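Notice to Residents of the Lower District

The Prornov Generating Station wishes to inform all households that the sound heard in the early hours was a planned release of steam. Residents are asked to remain calm and to keep their windows closed until six in the morning.

Lilibeth Maglaya read the notice twice before she signed it. She had written the same words in November, for a different sound, and the Authority had commended her for their clarity.

The facts available to the Office of Public Assurance were as follows. At ten minutes past two, the second cooling pump had stopped. The standby pump had started, run for four minutes and stopped as well. The day's inspector from Usham had been refused entry at the east gate, the guards there having changed their uniforms overnight. Their new commander had given his name as Villaseñor and had asked, politely, for the keys to the records room.

"Is it accurate?" asked the shift engineer, Jerome Dagdag. He stood in her doorway with his helmet still on.

"Steam was released," said Lilibeth.

"It was not planned."

"It was planned by the time I wrote it."

He laid a sheet of figures on her desk. The basin held 3,150 cubic metres of water. Below 3,000 the fuel would require attention of a kind for which the station had no form. She looked for the hour at which that level would be reached and found that he had left the space blank.

"The commander has asked that all notices pass through him," she said.

"And the telephone to Plernberg?"

"He has not asked about the telephone."
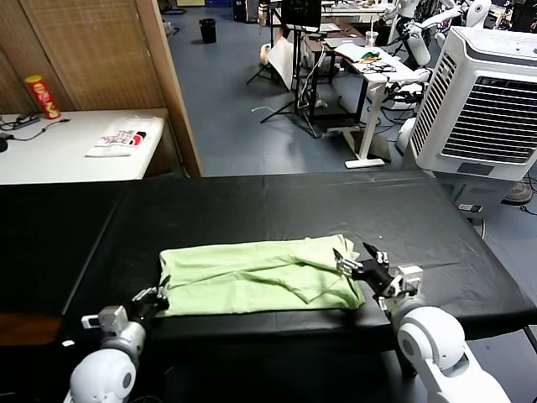 Fiction | Words by Lilibeth Maglaya's creator, the Plernberg Reading Circle

She lifted the receiver. The line was open, and a duty officer answered in the prescribed manner, giving his rank and the time. Lilibeth took the notice, turned it over and began to read aloud from Dagdag's figures — slowly, so that each one could be written down.

Comments

marshlight: I wanted to know what he would have put in the blank space.

T. Orrin: The line about steam being planned by the time she wrote it is exactly how our old press office worked.

penny_b: Is there going to be a second part?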